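A visit to the practice store at Trillimcombe

Posted in: Equipment and planning

We run six small grocery shops and one stockroom, and for two years the question of shelf-stocking machines has come up at every budget meeting. In January I finally went to look at what is on offer. Trillimcombe keeps a practice store where stocking work is done on ordinary shelving with ordinary goods, and they take visitors on Tuesday mornings. Kobe Willems showed me through. The first stop was the drinks and tea shelves.

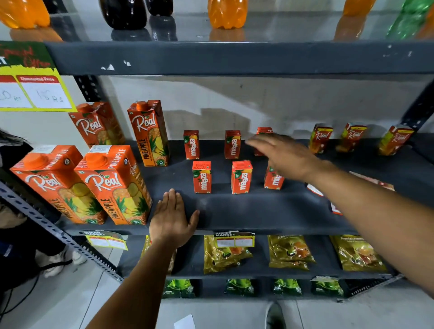
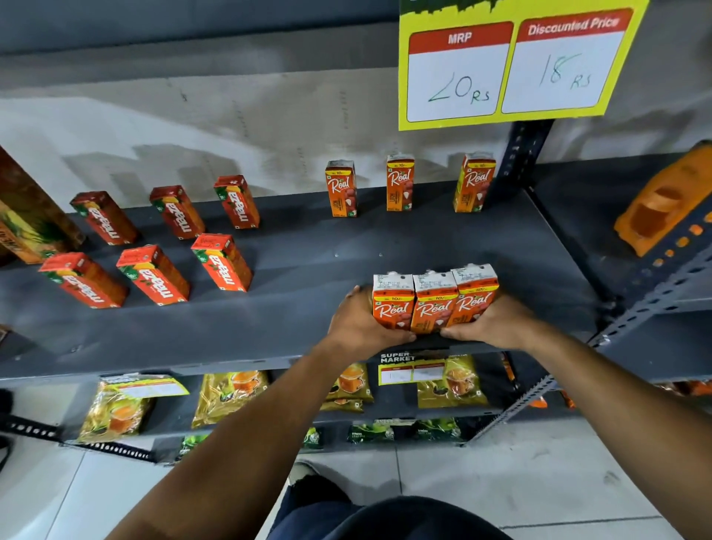

Stocking by hand at the juice shelf, with the Real and Maaza cartons on the middle level and the tea below.

I spent longer at this shelf than I had planned. The work is the same as ours: small cartons set side by side, prices on signs and shelf tags, several sizes of pack on one level. Willems said most buyers walk past it to get to the machines and then come back to it after lunch with questions. He records the handwork in detail and uses it to work out which tasks a machine should be quoted for.

His method is simple. Every task at a shelf goes on a sheet: bring up the carton, place it, straighten it, pull the front row forward, check the price tag. Each task gets a time by hand and a note on what changes from one shelf to the next. Only then does he look at a catalog. I have been doing it in the opposite order, starting with the price of the machine and trying to find enough work to cover it.

A few things I wrote down at the shelf:

Carton size matters more than weight. A large juice carton and a small drink box call for different grips, and a quote that covers one may not cover the other. Ask for both in writing.

Metal uprights and braces take up reach. A person goes past them without thinking. For an arm, the supplier needs the shelf drawings, and if you have more than one kind of shelving they need all of them. We have three kinds.

Low shelves cost extra. The two arms I was shown later both needed a different mount to work near the floor.

Signs that hang above a shelf have to be measured too. I had left them off our store survey.

After the shelves we went to the machine hall. There were two systems set up that day, one from Notar and one from Araya. The Notar unit is a single arm on a fixed base, meant for one bay. It is the cheaper of the two and the one I had come to see. It handled the small boxes well at a slow, steady pace. It needs the stock delivered to it in a tray, in order, and that tray has to be filled by somebody. Willems puts the tray filling on his sheet as a task like any other, and once it is there the savings get a good deal smaller.

The Araya unit has two arms on a wheeled base and moves between bays. It costs more to buy and more to keep. The aisle has to be clear while it works, so in our shops it would be a night machine. Our largest shop has 17 bays that would suit it. The smallest has too few to be worth moving it in.

I asked about service. Araya sells a yearly contract with a visit every 15 weeks. Notar sells parts and leaves the rest to a local firm, in our area Ginach. I called Ginach from the parking lot and they can take us on, though they would want a spare gripper kept on our premises. That goes in the budget as its own line.

We had coffee in the side room at 11 and went through my draft numbers. Willems struck out two of my figures and added four lines I did not have: floor repair, power at the bay, staff training, and damaged stock during the first months. For the damaged stock he suggested setting aside 100 cartons per bay and treating them as spent. I thought this was high. He said to keep it in and be pleased later if there was money left.

He also advised against buying for all six shops at once. His suggestion was to rent for one site, keep the task sheet going by hand at a second site over the same period, and compare the two before signing anything. Trillimcombe will lend the blank sheets for free. They charge for a day of help filling them in, and I have asked for a price.

What I am taking to the next meeting:

No purchase this year. A rental line for one Notar unit at the stockroom shop, six months.

Task sheets at two shops, starting with drinks and tea, as those shelves are closest to what I saw.

A full shelf survey, with uprights, braces, lowest levels and hanging signs all measured.

A second visit in spring with our two shop managers. They will be the ones working next to the machine and they should see the shelf work first.

Practical notes for anyone going: parking is behind the building, the entrance is at the side, and you need to give your name a week ahead. The tour takes most of a morning. Bring your own shelf drawings if you have them. I had left mine in the office and had to send them on afterward.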